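# Two arms, one planner, and the left one keeps freezing halfway to the tray

**Przemysław Zieliński**

Bimanual tabletop setup, two white arms bolted along the back edge of the table, dark mat, beige tray left of centre as the place target. The job is to pick whatever is lying about and put it in the tray. A child could do it, and one did on Friday, in front of my manager.

The right arm behaves. The left arm plans fine on its own. When I let the coordinator run both, the left arm gets partway to the tray and stops dead with "start state in collision", and from then on every request fails until I jog it clear by hand. The visualizer shows no contact whatsoever. There's a good hand's width of air between anything and anything else.

Things I've already tried, so you needn't suggest them:

- turning it off and on again
- padding down to zero on every link (it still froze, but with more confidence)
- a different sampling planner
- shouting
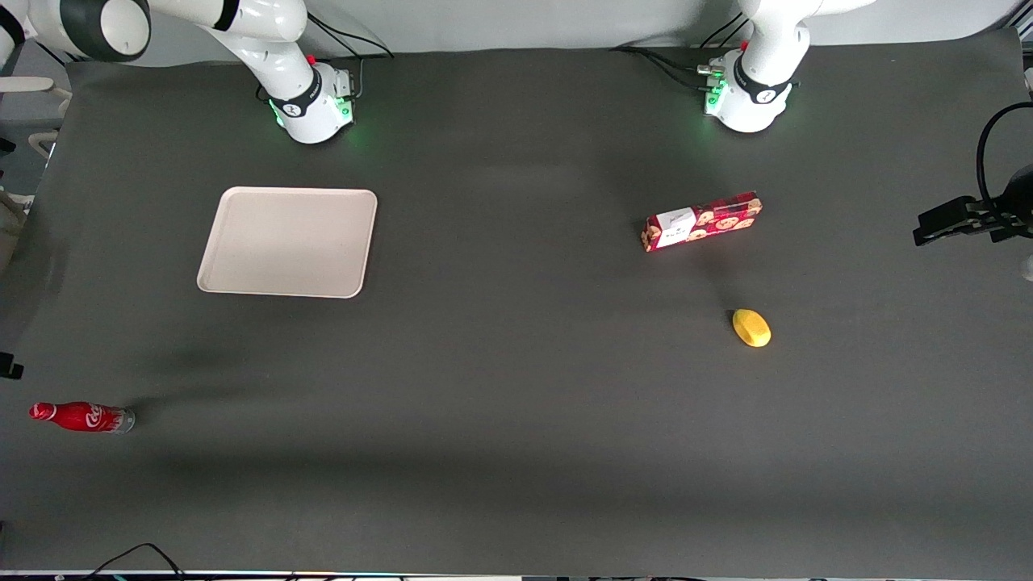 The perception side publishes a box per detected object into the planning scene at 6 Hz, and I keep the tray as a fixed collision object with a measured pose. Each arm has its own planning group. The coordinator is Wivow, built from source in November, with the stock Koval tracker feeding it. In the last overnight run I logged 258 requests for the left arm and 249 for the right, so it isn't that one side is being starved.

One more oddity. If I replay the very same trajectory with perception switched off, it goes through every time. I'd like to keep perception on, as the alternative is telling people the robot works best blindfolded.

---

**Yao-tsung Ng**

Had this exact thing. Reinstall the driver and update the firmware on both arms. Fixed it for me straight away.

> **Przemysław Zieliński:** Which driver, and what was the error?
>
> **Yao-tsung Ng:** Can't remember, it was a different robot. But similar colour.

---

**Olga Barroso**

It works blindfolded, so start with what it sees. My money is on the arm detecting itself.

When the left arm reaches across, its forearm comes between the camera and the mat. If your self-filter is using joint states that are a little stale, the edge of the forearm isn't masked out properly and the tracker makes a nice new box out of it. The box goes into the scene exactly where the arm is. Next planning request: start state in collision, which from the planner's point of view is perfectly fair. You then look at the visualizer, by which time the box has aged out, and see nothing but air.

The right arm gets away with it because it has a shorter trip to the tray and probably never covers much of the mat.

To check, record the planning scene topic, not just the screen. Step through the messages right before the failure and look for an object ID that lives for one or two updates. Also print the age of the joint state the filter used for that frame. In our lab in Poltville it was up to 8 frames behind whenever both arms moved at once, for the dull reason that the two controllers were publishing on one topic and the filter only kept the last message it saw. Half the time it was masking the left arm with no left arm data at all.

What we changed:

1. Merge the joint states first, and have the filter wait for a message holding both arms.
2. Look up the transform at the image timestamp. Never "latest". I know the tutorial says latest.
3. Ask for a new object to persist for a few updates before it is allowed into the scene.
4. Freeze the scene while a trajectory is being computed.

Do 1 and 2 before touching 3. If you only do 3 you'll have hidden the bug and it will come back wearing a hat.

Put your padding back as well, please. Zero padding next to a second moving arm makes me nervous from here.

> **Przemysław Zieliński:** Found it. Object ID appears, sits on the left forearm for two updates, vanishes. The joint topic is shared, as you guessed. I've been avoiding collisions with my own elbow for three weeks.
>
> **Olga Barroso:** We managed longer.

---

**Imelda Lacson**

Agree with Olga on the cause. Adding a separate point about the coordinator, as you'll hit it next: Wivow locks the scene per planning group by default, so each arm can plan against a slightly different world. There's a shared lock setting in the coordinator config. Turn it on. Planning gets a bit slower, and you won't have both arms deciding the space over the tray is free.

If the slowdown bothers you, reserve the tray area as its own zone and make the arms queue for it. Crude, but ours has been doing it since Tunis and I've stopped checking on it.

> **Przemysław Zieliński:** Shared lock is on, joint states merged, padding restored. Left arm has reached the tray on every attempt this morning. Marking Olga's as accepted. Still haven't updated the firmware.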